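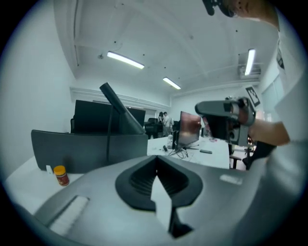 Can a machine do the chores in an ordinary home or a small shop yet?

A few of them, slowly, in a room that has been set up for it, and with a person close enough to step in.

That was my finding at the end of the term, and it is less cheerful than the one I expected to write. My proposal said I would show "how near we are to hands-free housework." My advisor wrote "near to what?" next to that line, and I have tried to keep her question in mind for the rest of this report.

Share 9 | Comments 3

Why I picked this topic

My aunt runs a small housewares shop called Mollel. She closes at six and then spends most of an evening putting things back where they belong: jars turned label out, dish towels refolded, small boxes moved from the wrong shelf to the right one. She had read an article promising that a machine would take over this kind of work very soon, and she asked me if she should stop looking for a part-time helper. I told her I would find out.

What I did

I read what I could find on machines that pick things up and put them down, and I watched every video that two companies, Dronach and Tendow, had posted of their machines doing chores. I also wrote down every separate handling job my aunt did over several closings. The list came to 38 different jobs. I then went through it and asked of each one whether I had seen any machine do it, start to finish, without a cut in the video.

I should say what the list is worth. It is one shop and one person. A kitchen would give a different list, and a nursing home a very different one.

What I found

Out of 38 jobs, I found 9 that I could match to an uncut video. Most of these were the same thing under different names - pick up a firm object of a known size and set it on a flat surface. Jars are good for this. So are boxes, if they are closed and not too full.

Only 3 of the 9 were done at a speed my aunt would put up with. The others were either shown sped up (the note saying so is often small and in a corner) or had long stops between one move and the next. One towel took longer to fold than she takes to do the whole pile. When I showed her that video she watched about half of it and went to put the kettle on.

The jobs with no match at all were the ones she finds easiest. Untangling a string of price tags. Getting a lid off a tin that somebody has pushed down crooked. Reaching behind a row of glasses for the one at the back. She does these while talking to me and could not explain how.

Learning from people

A lot of the current work depends on people doing a task by hand while holding a gripper, so that the movements can be recorded and used for training. I think this is the most sensible idea I came across. A person already knows how to approach a jar, and it seems wise to start from that.

My doubt is about how far it goes. One course handout I used, from a student project called Pralby, reported 600 recorded tries at a single table-clearing task. The trained arm did fairly well on that table. With a different tablecloth it did worse, and the handout gives this one sentence before moving on to future work. I would have liked it to be the main part. Homes are full of different tablecloths.

It also changes what "automatic" means. If people have to show the machine each kind of job many times over, then the work has been moved to earlier in the day and to other people. That might still be a good trade for a large warehouse. I can't see how it would be for Mollel.

What the other side says

Mwanaisha Okoth, who was in my project group until she changed topics, read a draft and thought I was being unfair. Her point was that I compared today's machines to a woman with twenty years of practice, and that nobody compares the first cars to a good horse anymore. I accept that. Things may well look different in a few years, and I did not try to predict the rate of progress. But the question I was asked was about now, and the article my aunt read was also about now.

Limits of this report

I did not test any machine myself. I relied on videos that companies chose to post, so if anything my count is generous. I also treated every job as equal, when some take seconds and some take most of an hour.

What I told my aunt

Hire the helper. She did, in November, and he is slow with the towels as well, though he has gotten better since.

Share 3 | Comments 0

Student Project Reports | Contact the department office | Back to top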